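Kurarthorpe bench notes, 2023-04-19

Left gripper, encoder dropout again, and I think we finally have it! The fault only turns up near full close. Jaw width reads fine all the way in, then jumps to 804 counts for a few samples and comes back as if it never happened. Flovmont's logger takes the jump as real, so the recorded jaws fly open mid-grasp. Lovely clean fault once you know what to look for. 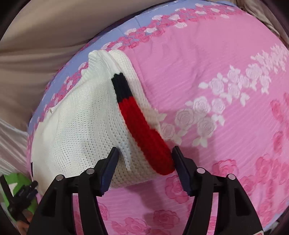

Soft goods bring it out far more than the rigid test blocks do. My guess is side load on the fingers, so I've been after bulky, squashy grasps in different spots. The white knit with the red and black stripe is a beauty for this, with plenty of body between the ribbed pads and that rounded red tip up against the right finger. Swapped the Moulin cable for the spare after 200 cycles: no change. Swapped the encoder board: no change. Reseated the connector at the jaw end and got 355 clean cycles, then one dropout when I leaned on the housing with my thumb. Gotcha.
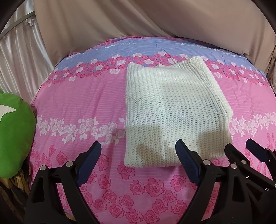 So it's the connector shell, or the strain relief behind it. Wusteck list a locking version with the same pinout, and I've ordered a handful in my favourite colour (black, only option).

Still to do:
flag any jump over 2000 counts/s in the logger
recheck the July sessions for the same signature, same gripper
mark left unit DO NOT USE till the new shell is on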